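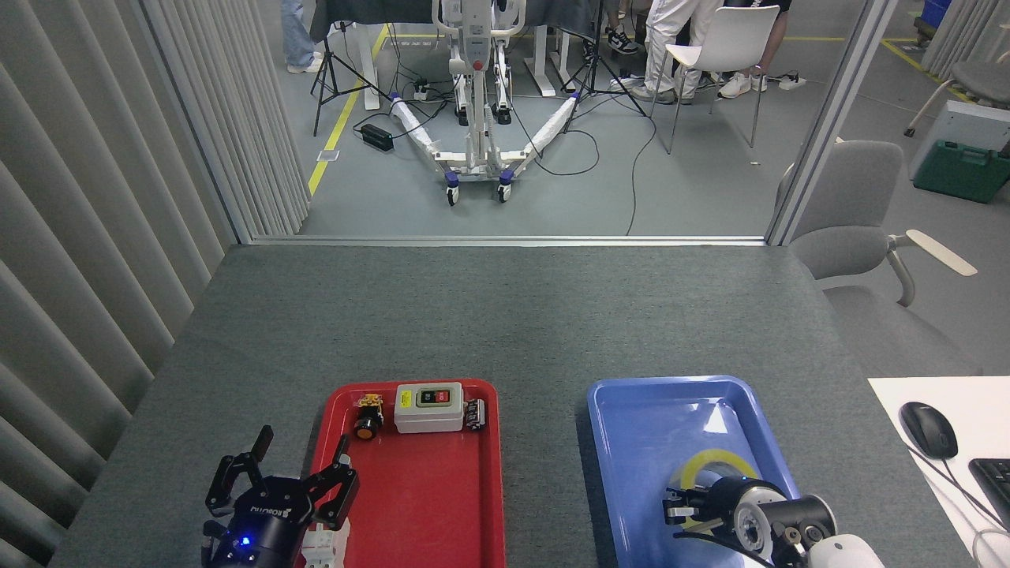
Chapter 4
Sorting and Storing Small Electrical Parts

Aims of this chapter

When you have worked through this chapter you should be able to:

recognise the common small parts kept in a training workshop, including push-buttons, switch boxes and terminal blocks;
set out a bench for sorting, using trays of different colours;
decide which parts may go back into stock and which must be set aside for checking;
label a storage drawer so that another person can use it without help;
complete a stock card.

Words used in this chapter

Collar: the ring behind the head of a push-button, which sits against the front of the panel.
Contact: the metal part inside a switch that opens or closes the circuit.
Enclosure: a box that holds switches or other parts and keeps fingers away from live metal.
Quarantine: a place for parts whose condition is not yet known.
Terminal: the point at which a wire is joined to a part.

4.1 Why sorting is taught

A good deal of time in any electrical workshop is spent looking for things. A learner who needs one push-button for a control panel may open six drawers before finding it, and may then find that it is the wrong size. The fault seldom lies with the person searching. It lies with the way the parts were put away at the end of the last job.

Chapter 3 dealt with hand tools, each of which has its own hook or outline on the board. Small parts are harder to manage. They arrive in mixed lots, they are taken out of practice panels and used again, and many of them look alike until they are turned over. The training store at Altport, whose methods are followed in this book, holds 953 separate lines of stock. Most of these are small enough to be lost under a sheet of paper.

Sorting is also a safety matter. A switch with a cracked body may look sound from the front. If it goes back into the drawer with good ones, the next person to fit it has no warning. For this reason the Altport store does not allow any used part to be returned to stock until it has passed over the sorting bench.

4.2 The sorting bench

The bench should be flat, well lit and large enough for at least two trays with a clear space between them. A felt or rubber covering is preferred to a bare hard top. Small screws do not roll so far on a soft surface, and plastic parts are less likely to be marked when they are put down. The covering should be plain and of one colour. Patterned cloth makes small items difficult to see.

Trays should be shallow, with a raised rim on all sides. A deep box encourages the worker to pile parts on top of one another. In a shallow tray everything can be seen at once, and each part can be picked up without disturbing its neighbours.

Two colours of tray are used throughout this chapter. The red tray holds electrical parts waiting to be examined. The blue tray holds the materials needed for the work, such as tape and blank labels, and no electrical parts are placed in it. Workshops that already use other colours may keep them, provided that the meaning of each colour is written on a card fixed to the wall by the bench. Once chosen, the colours should not be changed during the course.

A computer or stock book may be kept beside the bench for entering records. It should stand on its own surface, so that parts do not find their way under the keyboard.

4.3 Knowing the parts

Before sorting begins, learners must be able to name what is in front of them. Three kinds of part are met most often at this stage of the course.

Push-buttons. A push-button has a head, which is pressed, a collar, which rests against the panel, and a body, which sits behind the panel and carries the contacts. Some return to their first position when released. Others stay down until they are pressed again or twisted. The two kinds may look the same from the front, and they must be stored apart. The quickest check is to press the button with the thumb and let go.

Switch boxes. Two or more buttons are often supplied together in one enclosure. A common form has a green button for start and a red button for stop. Learners should not rely on colour alone. The contacts behind each button should be checked with a meter, as described in section 4.6, before the box is described on a label as a start and stop unit. Boxes taken from practice panels have sometimes been rewired by an earlier group.

Terminal blocks. These join one wire to another or join a wire to a part. They are made in many sizes, and the size that matters is that of the wire they will accept. This is often moulded into the side in very small figures, and a hand lens should be kept at the bench. A block with a missing or damaged screw is not to be returned to stock, even if its other terminals are sound.

Other items, among them relays, fuses and indicator lamps, are treated in Chapter 5.

4.4 Setting out the parts

Parts are placed in the tray in a line along the far side, with a gap between one and the next. Items that have not yet been looked at stay at the near side. As each part is named and checked by eye, it is moved to the far line. The worker can then stop at any time and see how much has been done.

The following order of work is recommended.

1. Make certain that no part is joined to a supply. Parts still wired to a panel are not sorted. They are returned to the panel store.
2. Put both trays on the bench and leave a strip of clear surface between them.
3. Place a small number of parts in the red tray. Beginners should start with no more than they can name.
4. Pick up one part. Look at the front, the back and each side.
5. Name it aloud to your partner, or write the name down if you are working alone.
6. Look for cracks, burn marks, bent terminals and missing screws.
7. Move it to the far line if it appears sound. If there is any doubt, tie on a quarantine tag and take it to the quarantine box.
8. Go on to the next part.

Learners work in pairs for the first exercise, so 2 people look at every item. In later exercises each learner works alone and the instructor checks a sample.

4.5 Tape and labels

Coloured tape is useful at the sorting bench, but it is easily misused. In the Altport scheme, yellow tape means that a part has been looked at but not yet tested. A short piece is placed on the body of the part, clear of the terminals and of any moving surface. It is removed when the part has been tested. A part found in a drawer with yellow tape still on it must be brought back to the bench.

Tape is not to be used to repair a cracked enclosure or to hold a loose button in place. It should not cover a maker's mark or a rating. The roll is kept in the blue tray, and the free end is folded over by a finger's width so that it can be found again.

Drawer labels carry four lines: the name of the part, the size or rating, the stock number and the smallest quantity that should be kept. They are printed or written in capital letters. Abbreviations are allowed only if they appear in the list at the back of this book.

Case study: the Flornwood store

The workshop at Flornwood had kept its switches and terminals in open bins for several years. In November a stock check found that 80 of the parts listed as ready for use were damaged or incomplete. The bins had been filled from the top and emptied from the top, so older parts had remained at the bottom without being examined.

The workshop moved to shallow drawers supplied by Restska and began to use a sorting bench of the kind set out in this chapter. Every part was passed over the bench before it was given a place. The work took longer than had been planned, chiefly on account of the terminal blocks, many of which had no readable size. These were measured and given new labels. Around 200 drawers are now in use, and one row is left empty for new lines.

Points for discussion

Consider how damaged parts could remain in the Flornwood bins for so long. Discuss whether a different way of filling the bins would have been enough to prevent this, and what it would have cost in time. Compare the Flornwood bins with the storage in your own workshop.

Practical task 4A

Working with a partner, prepare a bench as described in section 4.2. Collect a mixed set of parts from your instructor and sort them in the order given in section 4.4. Keep a written list as you work, with one line for each part, showing its name, its visible condition and where it was placed. Hand in the list together with the sorted tray. Quarantine tags must be signed by both partners.

Further practice sheets for this task are printed in the Agbenyega workbook that goes with the course.

4.6 Testing sorted parts

A part that has been sorted by eye has still to be tested. Looking can show that a switch is broken, but it cannot show that the contacts close properly. The meter is set to the continuity range, and its leads are touched together before use to confirm that it is working. The first test described is for a push-button with one pair of contacts.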